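Two folding tables and a marble floor

I've been promising a page about the folding tables for ages, mainly so I can send people a link when they ask. And people do ask! We had a proper dining table for years, a great heavy thing that took over the whole room, and when we moved to Katlow I decided it wasn't coming with us. We bought the first folding table the week we got the keys. The second came in February, when Benedicta Issahaku from downstairs told me the shop had the same pattern back in.

They cost 165 for the pair, if you're wondering, and I think that was fair. I wanted the marble-look top with the orangey streaks (my sister says it looks like streaky bacon, she's not invited to dinner) and I wanted the red edging, which cheers the whole thing up no end. So, a few pictures and a bit of chat to go with each.
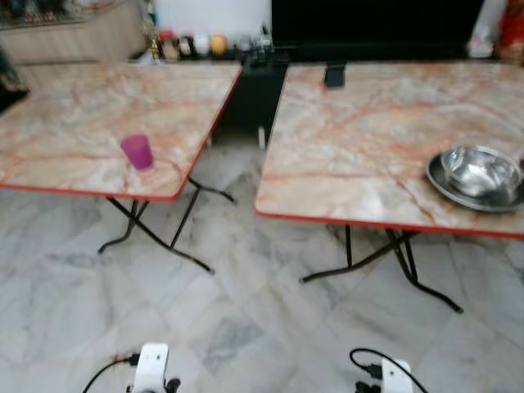 Do two of them make one decent-sized table when you push them together?
They do, as long as you turn them so the straightest edges meet and you put a cloth over the top. Without a cloth you'll lose peas down the join. We've sat 7 people at the pair of ours, with elbows tucked in, and the only grumble was about the pudding.

For ordinary days I leave a little gap between the two and use them as separate things. One is for eating, the other is for whatever I've got on the go – ironing pile, school forms, a jigsaw once, though I wouldn't do that again as it was a thousand pieces and we ate off our laps for a fortnight. I like steel plates and bowls for every day too. They stack, they don't chip, and the little plastic cups bounce when they get knocked off. Mine are from Bawa, the hardware place by the bus station, where everything hangs from the ceiling and you have to ask for it with a pole.

Now, the shelf situation. The TV unit was meant to be for the TV and nothing else. I said so out loud, to witnesses. It then filled up the way flat surfaces do.
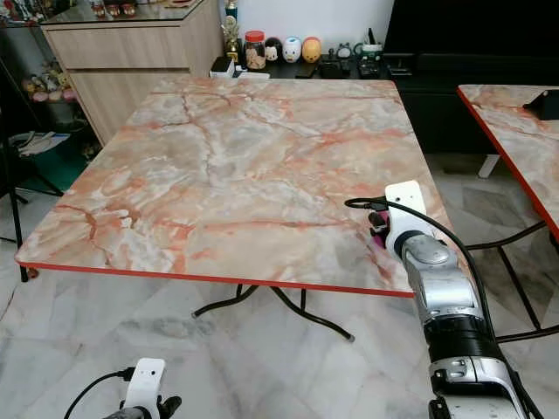
Radek Koubek came round to help me put the curtain rail up and told me I should get a glass cabinet for all my bits and pieces. I priced one up at Nokura and came straight home again. Besides, I'd miss having it all out. I like figurines, I like a jar with something in it, I like a trophy where visitors can see it. Dusting takes me as long as the kettle takes to boil, I do it on a Monday, and then I feel very virtuous till Tuesday.

What I will say about folding tables in a room like ours is that you want to see how the legs cross before you buy. Ours go in an X with feet that splay out a bit, so they stand nicely, but you do have to learn where the feet are. I stubbed a toe three times in the first week. You also want to give the legs a wipe when you do the floor, as crumbs gather where the feet bend and you won't notice till the sun comes in low.

I clean the tops with a damp cloth and a drop of washing-up liquid. I tried a spray called Grultis that a neighbour swears by and it left smears all over the pattern, so that went under the sink and it's still there. Turmeric is the one thing to watch. Get to it quickly and it comes off, leave it overnight and you've got a new orange vein (luckily they blend in).

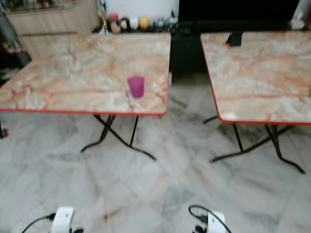

The cups came in a mixed set and the purple ones are the favourites, so there are arguments. I bought 3 more purple to settle it and the arguments carried on, now over which purple one. I've given up!

Folding them away is quick once you've got the knack. Tip the table on its side, onto a towel so you don't mark the edging, and squeeze the legs in. I keep a gap next to the wardrobe for them. When my cousins stay we put both away after supper and there's room for two mattresses on the floor, which you'd never have managed with the old table.

And then the floor, which was here when we moved in and is the reason I took the flat.
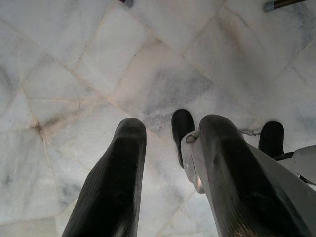
White marble tiles with grey clouding are lovely to look at and freezing on bare feet in the morning, so get yourself some slippers. I sweep first, always, then mop with plain warm water. No vinegar! My mum used vinegar on everything and it's terrible for marble, it dulls it. The whole room takes me 40 minutes if I move the tables out and a good bit less if I go round them, and you can guess which I do most weeks.

I'll put up some more when I've sorted the balcony. If you want to know the size of the tables, drop me a message and I'll go and measure them, as I've lost the label.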